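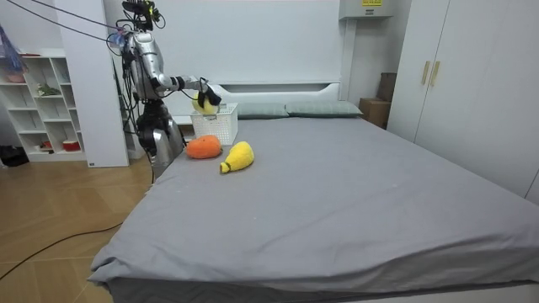 Tidy-up time at Bistmont, with a small yellow plush nearly at the basket.

My mother kept a laundry mangle in the back hall until I was in high school, and whenever one of us complained about chores she would pat it like a horse and tell us we had no idea how good we had it. I think about her a lot when people ask me whether the robots are coming to do our housework. She would have wanted one, and she would have stood right behind it the whole time, correcting it.

Regular readers know I've been nosing around this subject since November, when my neighbor Lorraine Haslam's hip surgery got the two of us talking about what kind of help a person really needs around the house. Lorraine lives alone with 2 cats and a great many throw pillows. She doesn't need anybody to cook for her (her freezer could feed a regiment), but she can't bend down, and bending down is most of what a house asks of you! The sock by the dresser, the cat toy under the chair, the newspaper that slid off the blanket. She asked me, quite seriously, when she could buy a machine for that. I said I'd find out, and then I didn't, for weeks, and then Remedios Soler invited me over to Bistmont to see one for myself.

So I went, with a notebook and a bag of clementines, and spent a long and very pleasant day watching a silver humanoid work at the side of a bed. The chore was one that any parent of small children has done half asleep. There were plush toys on the bed, there was a white plastic basket, and the toys were supposed to end up in the basket. The toys were all fruit, too: a banana, a round orange fellow with a smile stitched on his front, and a durian split open to show its yellow insides. I'd never met a stuffed durian before and I have since looked up where to get one.

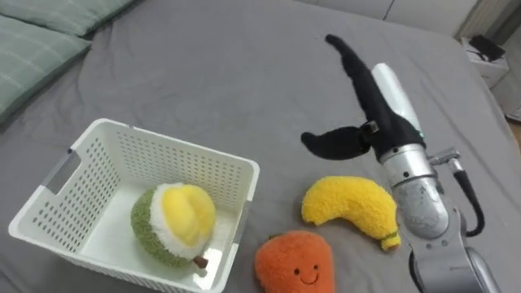 Page last changed: 13 Jan 2024

I'd braced myself for something either very slick or very sad, and what I got felt more like watching a careful person work in somebody else's bedroom. It had a gray fitted sheet to deal with, wrinkles and all, and pillows up at the head of the bed, so it wasn't working on a nice flat lab bench. Remedios told me that soft things on soft things are a good deal harder than they look. Push down on a block on a table and the table pushes back. Push down on a stuffed banana on a mattress and everything gives a little, and now your banana is somewhere else. I'd never once considered this in 4 decades of picking things up off beds.

Her colleague Mareike Petersen, who I could have listened to all afternoon, was more interested in the fingers. She pointed out how differently you'd want to take hold of a long curved thing and a round one. You and I do this without any thought at all. I went home and spent an embarrassing amount of time picking up fruit in my own kitchen, paying attention to my hands, and I can report that I use a completely different grip for a banana than for an orange, and that my husband has questions. 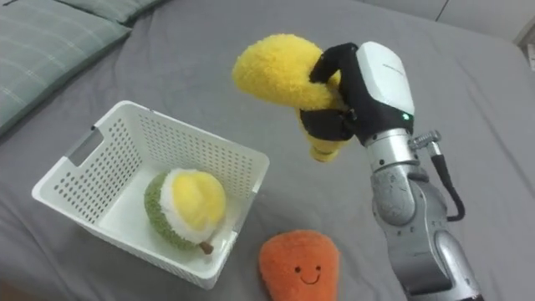 Banana in hand, durian in the basket, orange still waiting its turn.

Now, is this housework? I went back and forth on that the whole drive home. Putting toys in a basket is a chore, no argument there, and it's one I'd gladly hand over. But the basket was already on the bed, right next to the toys. In my house the basket is never next to the toys. The basket is in the hall with somebody's wet swimsuit in it, and the first part of the chore is finding out whose, and the second part is having a small argument. I said this to Mareike and she laughed and wrote it down – I like people who write things down.

My brother-in-law Bonifacio Ortuño takes the opposite view. He runs the packing floor at Clilside, and he says I'm being unfair, that the picking up and putting down IS the job and all the rest is scheduling. On his floor people lift things out of one bin and set them in another all day long. If a machine can be trusted to take hold of something squashy and not fling it, he says, he could find work for it tomorrow. He'd also like it to come without a cable. I told him I'd like that as well, given Lorraine's cats. We've agreed to disagree over dinner, twice now, and he brought the wine both times, so I'm in no hurry to settle it.
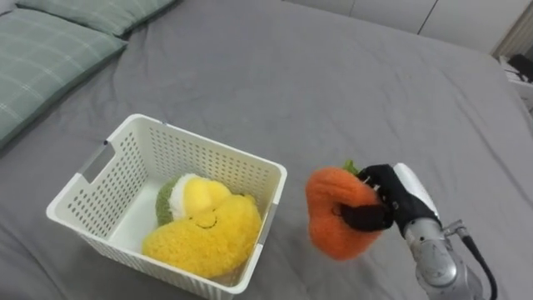 What I told Lorraine, in the end, was "not yet, but I wouldn't have said so little as that a year ago." She found this unsatisfying. She wanted a date and a price, and I had neither one, and I'm certainly not going to make one up for a woman who keeps receipts from the seventies. What I can say is that the part I'd assumed was hopeless, the plain business of a machine hand closing on a soft, floppy object, looked a lot more ordinary up close than I expected. The part I'd assumed was easy, knowing what belongs where and what to leave alone, is the part I'd still worry about. Lorraine has a pillow on her bed that looks exactly like a cat. She also has a cat that looks exactly like that pillow. I'd want to see a good many practice runs before I left the three of them in a room together.

A couple of you wrote in after the last post about the Moya floor-washer, and no, I haven't forgotten. Begoñe Segura has promised to lend me hers once the new tiles are in, and I'll do a proper write-up then, grout and all. And to the reader who wanted to know what I'd hand over first if I could choose only one chore: the fitted sheets. Putting them on, taking them off, and above all folding them. I'm on my own with those for now, and there are three in the dryer as I type this.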